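The Play Food Room at Ashworth

I have wanted to visit the Ashworth open house ever since a friend brought me back one of their felt sandwiches, and this year I finally made the drive. Two hours each way, and I would do it again next week! If you have any soft spot at all for toy kitchens, pretend groceries, tea sets and the like, put this one on your list.

A bit of background for those who haven't heard of it. Ashworth is an old brick mill building by the river, and a few small toy makers rent floors in it. Venlow has the ground floor (dollhouse furniture, mostly), Zumton is upstairs with the play food, and Plemex, who make the molds, are in the long shed out back. They open to visitors twice a year, once in September and once between the holidays. Tickets are free but you need to book, and they let in 435 people over the whole day, in small groups, so it never felt packed.

We started in the Plemex shed, because our group number was called early. It's noisy and it smells like warm plastic and I loved it. The molds are stored on open steel shelves with paper tags wired to them, and the tags have the loveliest plain writing: PEAR, SMALL. PEAR, OLD. CORN, NO HUSK. They have 140 of them that still get used. Our guide pulled down the banana mold and let us hold one half, and it was so heavy that I had to brace it on my hip. Afterward they passed around a tray of bananas that had come out wrong. Some had a seam like a zipper, and one was hollow on one side and had sort of caved in. You could take one home if you wanted. (I did. It's on my kitchen windowsill.)

They also talked a good deal about color, which I had never thought about. A tomato can't just be red, apparently. Too pure a red and children take it for an apple, too much orange and it turns into a tangerine. They had a board of tomato reds going back years and you could see them drifting back and forth along the row as people changed their minds. I could have stood at that board for an hour.

Then upstairs to Zumton! This is the big one, a long room with tall windows and a floor that creaks. Along one side are the bins where orders get picked, and along the other they've set out tables where the groceries and dishes are put together in different ways, so you can see how the shapes and colors sit next to each other. I went up and down those tables twice. Loose vegetables on bare wood, a whole breakfast on a checked cloth, a bowl of nothing but mushrooms. What surprised me was how much a dish changes things. The same lemon looks dull on a tan tray and like a little lamp on a blue plate. 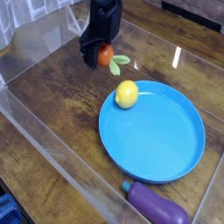
A woman in our group was of the opinion that an eggplant has no business in a play kitchen at all, as no child she ever met would eat one, and that they should have made a second potato. I could not disagree more. The eggplant is the best thing in the whole range! It has that deep shiny purple, and a pale blue cap where you'd expect green, and I can't tell you why the blue is so right but it is. My own kids fought over the purple things in their basket every single time. Eating had nothing to do with it.

She did have a point about potatoes, though. The Zumton potato is a sad item, and the staff seemed to know it. They told us a new one is coming, with eyes.

I asked about the leaves on the tomato, since leaves are always the first thing to go in our house. The answer was that everybody who makes play food argues about them. Leave them off and the tomato is just a ball, and a small round one at that. Put them on and sooner or later they get chewed or bent or pulled. They prefer to leave them on. I was glad to hear it.

After that came the bins, and this was a treat I hadn't expected. You get a paper sack and you can fill it with seconds, as much as fits, for five dollars. I went in with a plan (fruit only, we have plenty of vegetables) and came out with three carrots, a cob of corn, a fried egg and a lobster. The lobster was right at the bottom and I nearly missed it. Bring a sturdy bag for the walk back to the car, because the sacks are thin and mine split by the gate.

The Venlow floor was our last stop and we only had twenty minutes left, which wasn't enough. They do kitchens in miniature, with drawers that open, and sinks no bigger than a matchbox. One cabinet held 555 tiny plates, stacked by color, and a card inviting you to guess the number before lifting the flap. I guessed 300. My sister guessed 550 and was unbearable about it all the way home.

Some practical things. Parking is in the gravel lot across the bridge, and it was icy at the bottom end, so wear proper shoes. There's an elevator to the Zumton floor but you have to ask for it. The shed isn't heated. Coffee and very good gingerbread are sold in the old gatehouse, cash only, and they ran out of gingerbread by mid-afternoon. Strollers are fine everywhere except the shed. Kids can handle nearly everything on the upstairs tables as long as they put it back, and my niece spent most of her visit setting one breakfast over and over, egg on the left, egg on the right.

Our visit was on 12/28/24. The next open house is in September, and I've already asked my sister to keep the weekend free. I want to see that potato.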